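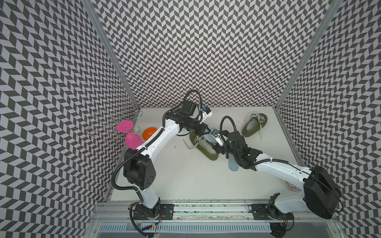
Olive green sandal against the chevron walls, off-white floor.

October 18, 2022

Olive day! I've been looking forward to this since the dye order went in, and I'm writing it up before I go home because I know what my memory is like.

First thing, the colour. I was worried the olive would go muddy. On the Costent swatch card it looked closer to khaki, and under the tubes in the back room it went a sort of tired brown that made me want to ring up and cancel. Next to the chevron it's a completely different story. Dark grey and a pale, slightly lavender white, and the green holds its own between them. It's a proper olive, the kind you'd get out of a jar. Gayan came past with his tea and said "oh, that's nice" without being asked, and from Gayan that's a parade.

I do want to keep using the patterned walls for colour checks. A plain backdrop flatters everything. With all that zigzag going on, a weak colour disappears, and if your eye still goes to the shoe you know you've got something. The off-white floor is handy too, for the opposite reason – any cast in the green ought to show up against it. Haven't tried the rust sample in there yet. My bet is it'll be too hot against the pale tiles but I'd love to be wrong.

Sole compound. We're on the second Meltmont mix now, the softer one. Batch was 580 g, mixed a bit slower than last time, and it poured beautifully. No streaks in the offcuts when I sliced them, and the test pucks came out of the mould with hardly any flash to trim. Last batch I spent most of a morning with the knife. Pressed a thumb into a puck, counted, let go, and it was back to flat in about 3 seconds. The March mix was still showing my thumbprint when I got back from lunch.

Things I'd still like sorted on the compound:
Smell. It's better but it's not gone. Left the pucks by the open window overnight and there was still a whiff in the morning. Another few days of airing and then I'll get Caradog to have a sniff, as his nose is far better than mine.
Edges. Slightly tacky after buffing. Might be the wheel getting too warm. Try the finer belt and a lighter hand.
Grip on smooth tile. No numbers yet. Don't let me say it's grippy until we've got numbers.

Strap leather: the trial strips (loose ones, bench samples) had their soak this morning. Left them in for 9 minutes instead of 6 and I think that's the better time. The shorter soak creased white along the fold when I bent it hard, and the longer one just bent. Dried them flat under the mesh, weights on the corners. One strip curled anyway. It was from the belly end of the hide, so fair enough, and I've put it in the scrap tub for buckle practice.

Talked to Caradog Samuel over lunch about the name. The whole style is going into the book as Gestonard, which he likes and I've come around to. He'd still like the colour to have a fancy name of its own. I'd like it to be called olive, so people can find it. We left it there and had the rest of the banana bread.

He also had a good thought about the footbed, and I'm putting it down properly because I said I'd remember it and then immediately forgot half. He reckons the toe end wants to rise a touch sooner, so that when you're walking downhill your foot has something to come up against before the toes go over the front. I'd been fiddling with the heel cup to fix the same problem and getting nowhere! Cut a wedge from scrap cork, taped it to my own old pair and did a few laps of the loading ramp. Big difference, straight away. Looked ridiculous, don't care. I'll shape a neater one and trace it onto card so Gayan can copy it for the other foot.

Note on tracing: use the hard pencil. The soft one fattens the line and by the time you've cut on the outside of it the pattern's grown. I've done this twice now.

Glue. Out of the small brushes again. The ones in the jar had gone stiff, which was me, sorry everyone. New ones are on the list on the door. Please hang them bristle-down after cleaning, there are hooks for it beside the sink.

Storage. The finished samples are getting scuffed in the crate, so I've pinched the calico bags from the wallet job and they fit perfectly. Put the colour on the tag as well as the style. In poor light the olive and the dark tan are much harder to tell apart than you'd think, and I went through the whole crate on Friday looking for the wrong one.

Gayan Majumder has started a page at the back of this book for wear notes, and I'm so pleased about it. Anyone who takes a pair home, write in it: where you walked, what rubbed, what you had on your feet underneath (socks with sandals is allowed, we're among friends). Even "fine" is useful if you say how long you wore them. He's done the first entry already and it's mostly about his left little toe, but it did tell us the outside edge wants skiving thinner, so more like that please.

Next up
Rust sample against the chevron, same spot as the olive.
Finer belt on the tacky edges, one puck only to begin with.
Cork wedge, tidy version, then the card tracing.
Nine-minute soak again with strips from the middle of the hide, to see if the crease result holds.
Ask Costent whether the next lot of olive can come from the same dye bath. If it can't, get a swatch before we commit to anything.
Wet tile test – Caradog has the offcuts of bathroom tile in his ute and keeps forgetting to bring them in. Remind him.

Pucks are on the sill, window's on the latch. Leave them there till I've had another smell.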